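4. Setting up the table for two-arm sorting

You should have both arms powered and homed by now (section 3), and Zhuravel should be running on the recording machine without a red banner across the top. If the banner is there, go back and fix it first. I've tried to work around it and lost an afternoon of recordings that way.

I wrote this section mostly for people joining the Pusum study at our Porklow lab, but if you've got a similar pair of arms and a box of plastic nuts and bolts you can follow along fine. Pusum asks a pretty narrow question: does a policy trained on messy tables do better on new messy tables than one trained on tidy ones? To answer that, we need the mess to be the right kind of mess, every time, and that's what the next few pages are about.

4.1 What you need on hand

The brown mat
The parts box (bolts, nuts, perforated plates and strips)
The layout sheets, or a tablet with Zhuravel's layout page open
A soft cloth
The emergency stop, somewhere you can slap it without looking

Caution: Keep both arms paused while your hands are over the mat. Paused means paused in the software and confirmed on the screen. An arm that happens to be holding still doesn't qualify.

4.2 Laying the mat

1. Pause both arms and move them back over the far edge of the table.

2. Wipe the tabletop. Crumbs of plastic under the mat make little bumps, and a nut sitting on a bump will tip when the fingers close.

3. Lay the mat with its straight edge toward you and leave a strip of white table showing in front. Don't fuss about small wrinkles. I used to smooth every one of them out, then compared runs from both kinds of mat and couldn't find any difference worth the effort. Big folds do matter, so flatten those.

4. Check that the mat doesn't creep. Push on one corner with a finger. If it slides easily, tape it underneath, never on top (the depth readings get strange around shiny tape).

4.3 Scattering the parts

Our messy layouts aren't really random, even though they look it. Each arm gets its own loose cluster, and we like the kinds mixed up on both sides: bolts near nuts, nuts near plates, colors all over the place. A layout where every bolt lands on one side teaches the policy that bolts live on that side. We found this out with the first version of Roltance, our trained policy, which got very confident about one half of the table and hopeless on the other.

5. Press New layout in Zhuravel. You'll get a sketch with zones on it. The sketch tells you which kinds of part go in which zone and leaves the exact spot up to you.

6. Drop the small parts from low down, a few at a time, and let them settle however they like. Bolts will mostly end up on their sides. Stand one or two upright on their heads if the sketch asks for it, as upright bolts need a different grasp and we want both in the data.

7. Place the plates and strips by hand at different angles. Avoid lining them all up with the table edge, which everybody does at first (me included – it's weirdly hard not to be neat).

8. Move anything that has landed on top of something else. Pusum only covers parts lying separately on the mat. Close together is okay, stacked is not.

9. Unpause and bring each arm slowly over its side of the mat, one after the other, and watch the cables while you do it. The gripper cable hangs down in a loop and it can drape right over a part.
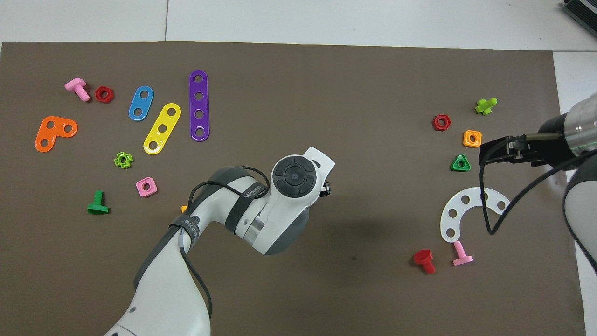
10. If a cable brushes a part during the check, you have two choices. You can raise the wrist until the loop clears the mat, or you can leave it and tick Cable over part on the layout page. Please do tick it! Those runs are still useful, but I pull them out for a separate look, and I can only do that if they've been marked.

Note: A part hidden behind an arm is fine as long as one of the camera views can see it when the arms are back at the start pose. I don't throw a layout out just because something disappears for a second or two mid-run.

4.4 Saving the layout

11. Fill in the part list on the layout page. Pick kind, color and side for each part. For side, use the robot's own left and right. This trips people up constantly because the front camera looks back at the robot, so the robot's right arm shows up on the left of your screen. I put a sticky note on my monitor and I still check it.

12. For odd shapes, use the names on the sheet. A "flower nut" and a "cross nut" are separate things in our files, and an arc-shaped plate is an "arc" however strongly you feel it's a horseshoe. Lieven Van Damme cleaned up the names in the old files by hand, all 752 runs, and he would like never to do it again.

13. Press Save. The layout gets its own number. Write that number on your run sheet too.

4.5 Start pose

Every run has to begin from the same place or the comparison between tidy and messy tables falls apart. The start pose is simple: both arms hanging down, grippers open, fingers above the far edge of the mat and clear of every part. The grippers don't have to match each other in height. I spent way too long trying to level them before Lieven pointed out that the policy reads the joint values anyway and a small offset is part of the saved pose.

14. Press Go to start. The arms move one at a time. Keep your hands off the table until both have stopped.

15. Look at the lights. You want the blue light on each wrist and the green ones down by the bases. If a light is missing, don't record. Section 7 has the fault list.

16. Check from the front view that the parts haven't shifted. If something moved while the arms were traveling, put it right only after pausing again, or save the new arrangement as a fresh layout (usually quicker).
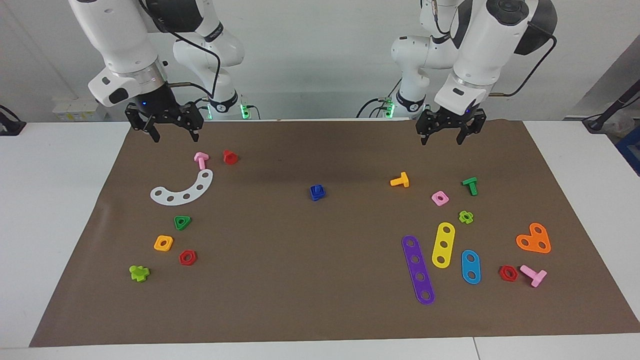 4.6 Recording a run

17. Choose Demonstration if a person is driving the arms and Policy if Roltance is. Mixing these up is the one mistake I can't easily repair afterward, so say it out loud if that helps.

18. Press Record and wait for the beep before moving anything.

19. For demonstrations, pick from the near side of each cluster first and use whichever arm is closest. A part close to the middle can go to either arm. Vary it between runs and don't hand parts across unless the run sheet says handover.

20. Let failed grasps happen. If you miss a nut, back off and try again the way you normally would. The retries are some of the best data we have.

21. Press Stop when the last part is sorted or when you give up. Then pick the outcome from the menu. "Partial" is a perfectly respectable outcome.

Caution: Never bring both grippers down on the same part. The software slows the arms when they get close to each other but it does not refuse the move.

4.7 What we've seen so far

People always ask, so I'll put the numbers in. On new messy tables, Roltance trained on tidy layouts cleared the whole mat in 38 percent of runs. Trained on messy layouts with the same number of demonstrations, it cleared 46 percent. That's a smaller gap than I was hoping for, and I wouldn't lean on it too hard yet, as all of it comes from one table and one set of parts.

The failures are more fun to look at. Flat strips give both versions the most trouble. The fingers come down square, touch the mat and close on nothing, or they catch an edge and the strip spins away. Square and hexagonal nuts go well. Bolts on their sides go well when the shank points toward the arm and badly when it points away, and I don't have a good explanation for that one. If you do, come find me.

We'll rerun the comparison in December with a second mat color. Until then please stick to the brown one, even if the other is already on the shelf.

4.8 Before you leave

22. Send both arms to the park pose and pause them.

23. Put the parts back in the box. Sorting them isn't necessary, they're only going to be scattered again.

24. Copy your run sheet numbers into the shared log and note anything odd: a sticky finger, a slow start, a cable that keeps catching.

Section last revised November 4, 2022. Continue with section 5 for checking and exporting your runs.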